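Can a Robot Clean Your Room Yet?

Print this page | E-mail this page

by Zahira Raju

Short answer: no. Longer answer: sort of, a little bit, slowly. Keep reading.

You probably already know a robot that does chores. The round kind that rolls over the floor and bumps into the couch. It vacuums. It does one job, and it's pretty good at it. But ask it to pick up a sock first? Nope. No hands.

So why can a machine beat a grown-up at chess and still not put away your pajamas? Good question. Lots of kids write in and ask it.

Hard for you, easy for robots

Multiply 2773 by 1722. Go on. A computer is done before you find a pencil. (It's 4,775,106, if you want to check.) Numbers stay put. A 7 is always a 7.

Now crumple up a T-shirt and throw it on the bed. Do it again. Different shape, right? Do it 200 times and you'll get 200 different lumps. A robot has to look at each lump and work out where the sleeves went. Your brain does this so fast you don't even notice it.

What's easy for robots, then?

Hard things that keep their shape. Boxes. Cans. Car doors. In a factory the same part comes down the same belt and lands in the same spot, over and over. The robot arm makes the same move every time. Robots have done that kind of work since before your parents were in school, probly.

Stores are harder. Think about a shelf at the supermarket. Somebody puts a bag of chips back in the cereal aisle. A jar is turned sideways. A little kid is sitting on the floor. A robot has to deal with all of it and not squash anything, specially not the kid.

And homes are hardest of all. Every home is different. Yours is different today from yesterday.

Learning by copying

One way to teach a robot is to write down every step. "Move left. Close fingers. Lift." Works fine for boxes. Terrible for laundry - way too many steps, and they change every time.

Another way is to show it. A person does the chore holding grippers, a bit like big tongs, and the movements get recorded. Then a computer studies the recordings and tries to find the pattern. You learned to tie your shoes sort of like that. Someone showed you, and you messed it up, and they showed you again.

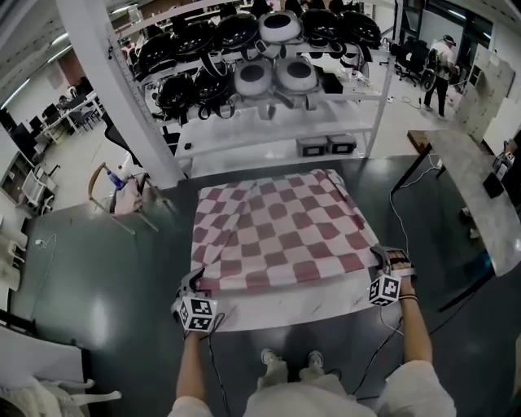 CHORES AND HELPERS

A checkered cloth on a table, one gripper on each near corner. Looks simple. But try it yourself with two pairs of kitchen tongs and a dish towel. Pinch the corners. Now fold it in half. Did one side slip? Did the middle bunch up? You can't feel the cloth through the tongs, so you have to watch really closely.

So, when?

Some robots can fold a towel now, if the towel is laid out nicely and you're not in a hurry. A whole messy bedroom is a different thing. Could be years. Anyone who gives you an exact date is guessing.

Until then the socks are your job. Sorry.

Try this: pick 4 chores you do at home. Which one would be hardest for a robot, and why? Ask a grown-up if they agree.

Print this page | E-mail this page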